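4.2 What changed for the people at the folding tables

I went to Mendirdale expecting to write mostly about speed. That was the question the site managers had asked me, and it was the question in our proposal. But by the second week my notebook was full of other things - who stood where, who talked to whom, who got asked for help and who stopped being asked. So this section is about those things, and the speed numbers are in Section 5 for anyone who wants them first.

Some background on the work itself. Mendirdale takes in used and returned clothing, and the people there sort it, check it, fold it and stack it. Before the change, one person did all of that for each piece. You picked up a shirt, gave it a shake, looked it over for spots and pulled threads, folded it and reached for the next one. When Brornovix put in the Likeo folding cells, that single job got split in two. The checking stayed with people, and the folding went to the machines, at least for the easy pieces. The hard pieces came back to people too, so a good share of what lands on the tables now is stuff the cells gave up on.

The folding cells learn from people doing the task with hand-held grippers, and much of that teaching is done in ordinary rooms, on beds and chairs and shelves (our site agreement covered both the sorting floor and the teaching sessions). I sat in on plenty of these. Figure 3 comes from the shirt folding set, which had 632 recorded folds when I left. 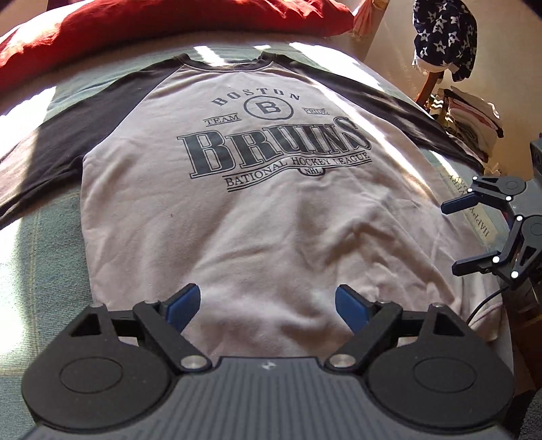

Figure 3. Shirt folding with hand-held grippers, shirt laid face-up on the bed, jaws open.

The teaching turned out to be the part people had the strongest feelings about. Several of the older hands told me they had never once been asked how they fold. They just folded! Now somebody wanted them to do it slowly, the same way each time, with two fingers' worth of grip where they were used to ten. One woman said it was like writing with the wrong hand, and that it took her most of December before she quit being mad at it. Another liked it right away and asked for more sessions. I don't think either reaction tells you who was the better folder, and I was careful not to treat it that way in the interviews.

I did notice that teaching changed how people talked about their own work. Sleeves are a good case. Ask someone on the sorting floor how to fold a T-shirt and you get "sides in, then up." Ask someone who has done a few sessions and you get a small speech about where to grab a sleeve, which sleeve goes first, and what happens to the collar if you pull too hard. They had words for it now. Two of the shift leads started using those same words when they trained new people, and I heard them from workers who had never held a gripper at all.

Pay is the sore spot. Under the old setup there was a bonus for every 1000 pieces, and it was easy to see how close you were. With the easy pieces gone, the same bonus takes a lot longer to reach. Managers moved the mark down once, after a meeting I was allowed to attend, and the people I interviewed still felt it was too high. Session time was paid at the hourly rate with no bonus, so the fastest folders, the ones Brornovix most wanted as teachers, lost money by saying yes. I raised this with Llorente, the contractor that runs the sessions, and was told it was a matter for the site. The site told me it was a matter for Llorente.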